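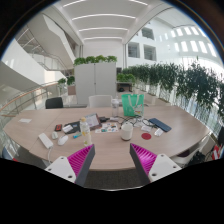

Figure 1. View from the gripper camera during recording at the curved table. The bottle with the white cap stands between the two fingers.

Project report: Segment labeling tool for hand-held gripper recordings
Group: Mirela Fagundes, Gilmar Arruda, Tsz-kin Choi
Advisor: Ignacio Leiva
Date: 2020-04-24

1. The problem

When we joined the project in January, the recordings were stored as long videos and one text file with the finger opening for each video. Before a policy can be trained, each video must be cut into pieces, and each piece must have a label such as "reach", "close" or "place". Before our work this was done by hand in a spreadsheet. Rogério Batista, who did most of it, needed 16 minutes for one video, and two people often put the cut in different places.

Our task was to write a tool which proposes the cuts, so that the person only has to correct them. We named it Jidine.

2. How the tool works

Jidine reads the finger opening first. The signal is smoothed with a window of 11 samples, and then we look for places where the speed of the fingers changes sign or stays near zero. Each such place becomes a candidate cut.

The candidates are too many. Small movements of the hand on the trigger also make peaks, so a second step looks at the image. We take only the region between the finger pads and compare it before and after the candidate. If this region did not change enough, the candidate is removed. The pads are magenta, and this helped us very much, because a simple color threshold finds them and we did not need to train a detector.

The bottom part of the image is a black band. In our first version we forgot to mask it, and the comparison score was always too low. It took us some days to find this mistake.

3. Difficult cases

Clear objects are the hardest for the second step. With a bottle like the one in Figure 1, the table and the things behind it are seen through the plastic, and the region between the pads can look almost the same with or without the bottle. For these cases we lowered the threshold and accepted more false cuts – it is faster to delete a cut than to search for a missing one.

A crowded table is also a problem. Cables, phones and cards give many edges, and when the camera turns, the score rises even if nothing was grasped. We tried to correct the camera motion with optical flow, but the result was not stable near the fingers and we left it out.

4. Results

We tested on 200 videos that were not used for choosing the thresholds. Of the proposed cuts, 13 percent had to be deleted by the person. Missing cuts were rare, and most of them were in videos with clear objects. We did not measure the agreement between two people with the new tool, and this should be done.

5. Open points

The thresholds are in a settings file and must be changed by hand for each room. Undo works only for the last step. Gilmar has started a version which saves the full history, but it is not merged yet – the branch is called "history" in the group repository.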